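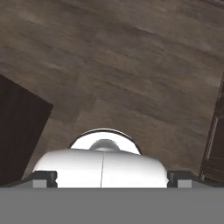

Simulated wrist camera demos: policy drives fine to the cabinet, then stalls over bare floor

Posted in Data collection and imitation learning
Tags: simulation, wrist-camera, behaviour-cloning, dataset-filtering

gudville_lab

I am recording demonstrations in a simulated flat for a mobile arm with a parallel gripper. The task is long: drive from a random start pose to a cabinet, open the door, take one item out and put it on a table. There is a head camera and a wrist camera, and the observation is both images plus joint positions and gripper width. Actions are end effector deltas plus base velocity.

I have 398 demonstrations recorded by teleoperation. The trained policy gets to the cabinet most of the time but has a habit of stopping on the way. When it stops, the wrist view is nothing but floorboards with dark furniture at either side and the gripper at the bottom, open and empty. It can sit like that until the episode times out. If I nudge the base by hand it carries on as if nothing had happened.

Going through the recordings, a large share of the wrist frames look like the one at the top of this page. The arm is in its carry pose, the camera points at the floor, and the fingers and housing are the only things in view that are the same every time. I have three ideas and would like to know which is worth the compute.

First, drop all wrist frames where there is no object in view and train on what remains. Second, mask out the gripper, as it takes up a good part of the lower image and never moves relative to the camera apart from the fingers. Third, leave the data as it is and collect more.

Settings, in case they matter: control at 30 Hz, action chunks executed in full before the next inference, two frames of history. Floor texture is randomised between a few wood materials. Lighting is fixed.

siltholm

Don't drop the frames. If you cut the driving section out of the wrist stream you either have to cut it from the head stream as well, and then there is no driving data, or you feed a blank and the network learns that blank means drive. The second of these can work but it is a different design and you would need the same switch at run time.

Your symptom sounds like pauses in the teleoperation. People stop between driving and reaching, to look at the other view or to shift their grip on the controller. At 30 Hz a two-second pause is sixty samples with an action of zero, all with nearly the same image. With two frames of history the policy has no way of knowing how long it has been standing still, so once it outputs zero the next observation is the same as the last and it outputs zero again. A nudge from outside changes the observation and breaks the loop, which fits what you describe.

What to check:

Plot the norm of the base action and the arm action over time for twenty or so demonstrations. Look for flat sections.

Count the samples where both norms are below a small threshold and the gripper command does not change. On one of our sets with 669 episodes it was far more than any of us had guessed.

Remove those samples, but keep the ones within a short window either side of a gripper command. The gripper takes time to close and the arm is meant to be still while it does. If you strip these out, the policy will lift before it has a grip.

After removing samples, rebuild the action chunks. Do not reuse chunks that were computed before filtering, or you will have targets that span the gap incorrectly. If your actions are deltas, a removed zero costs you nothing. If they are absolute targets, check that the jump across the cut is small.

As for masking the gripper, I would leave it in. The fingers tell the network whether the gripper is open or shut and whether there is something in it, and the image is often better at that than the reported width, particularly with thin objects.

astside_tom

Just collect more. We had something similar and it went away at about double the data. Also try a bigger image encoder.

Sayaka Hosoda

I agree with siltholm on the pauses and would fix those first. More data recorded in the same manner will contain the same proportion of pauses, so I would not expect it to help unless the operator changes as well.

Some further points on the wrist view during driving.

The wrist image has very little in it that relates to the base action. Floor texture is close to noise for this purpose, and the dark shapes at the sides could be any piece of furniture. If the network relies on that image while driving, it will tie base velocity to whichever patch of wood happened to be underneath. To test this, run the policy offline on held-out demonstrations and replace the wrist image with one from a different episode in the same phase. If the predicted base velocity changes much, the network is using something it should not. We ran this on the Nishimura kitchen layout and found a clear dependence on the floor material, even with randomisation on.

Two remedies worked for us. The cheaper is camera dropout: during training, replace the whole wrist image with zeros at random, independently of phase, with a low probability. The network then has to get driving from the head camera. The other is to change the carry pose so that the wrist camera looks forward. This needs new recordings, though, and the arm may then block the head camera. I would try dropout first.

Label the phase of each sample if you can. It need not be done by hand. Base speed above a threshold gives you driving, and the first contact between finger and handle can be read from the simulator. We keep the label out of the observation and use it only for sampling, so that each batch has a fixed share from each phase. In a long task the driving section can easily outnumber the grasp ten to one, and uniform sampling then spends most of the training on floor.

Last, on executing chunks in full: shorten it before you evaluate. With a long chunk, a single bad prediction of zeros stands for the whole length. We replan at half the chunk length. Evaluate on the same fixed start poses each time. We use 119 of them, stored with the scene seed, as random starts made it impossible to tell a real change from luck.

gudville_lab

Plotted the norms as suggested. There are flat sections in almost every episode, nearly always where I switched from the base to the arm. I have filtered with a window of ten samples around each gripper command and rebuilt the chunks. Training is running now, without dropout, so that I change one thing at a time. The wrist swap test is next, on the old checkpoint as well as the new one.

Sayaka Hosoda

Ten samples may be short if your gripper is slow. Check the reported width at the end of the window - if it is still changing, extend it.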